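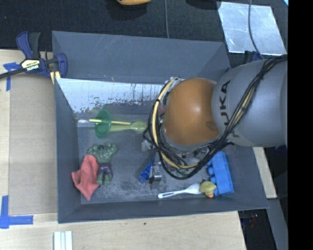

2 min read

Truvetti Open Day

The Truvetti Open Day is a yearly public event held in October at the Truvetti workshop in Eka. It is centered on a bin-picking demonstration, in which a robot arm takes mixed household items and toys out of a gray bin one at a time. Entry is free, and visitors may stay for as many runs as they like.

Background

The event grew out of tours given to students from the Pillai technical school. The first tours were limited to a walk through the workshop and a talk. A working demonstration was added later, when the Sukel project moved its test bench into the main hall. Sukel is a software project that deals with choosing a grasp on objects the system has not been given a model of.

Demonstration

The demonstration uses a KUKA arm fitted with a gripper and mounted beside a table. The bin has sloping sides and is held at the edge with a bar clamp. Cables and a hose run along the outside of the arm, and staff point these out to visitors who ask why the arm turns the long way around on some moves.

The contents of the bin are mixed on purpose. They include plastic spoons, a crumpled red cloth, a small yellow duck, a large blue building block and a green muscular figure in purple shorts. Clear and translucent items are also used, and they are regarded as the hardest part of the set. The cloth is a separate problem because its shape changes each time it is dropped.

A run begins when the items are tipped into the bin. It ends when the bin is empty or after 9 failed grasps in a row. Between runs, visitors can look at a screen that lists the grasps tried and the score the software gave to each. Children are allowed to name the item they think will be taken next, though the system makes its own choice.

Attendance and records

The hall holds 80 people at a time, and groups are let in on the hour. The workshop keeps a log of every grasp made in front of the public. At the close of the most recent open day the log stood at 2656 attempts. The first 1000 were made with an older gripper and are listed separately.

Other activities

A side room has a hand-guided arm that visitors can move themselves under supervision. The Pillai school runs a table on wiring and simple sensors. Talks by the Sukel team start at 2 p.m. and cover camera calibration, gripper wear and the choice of test objects.

See also

Bin picking
Industrial robot
Robot end effector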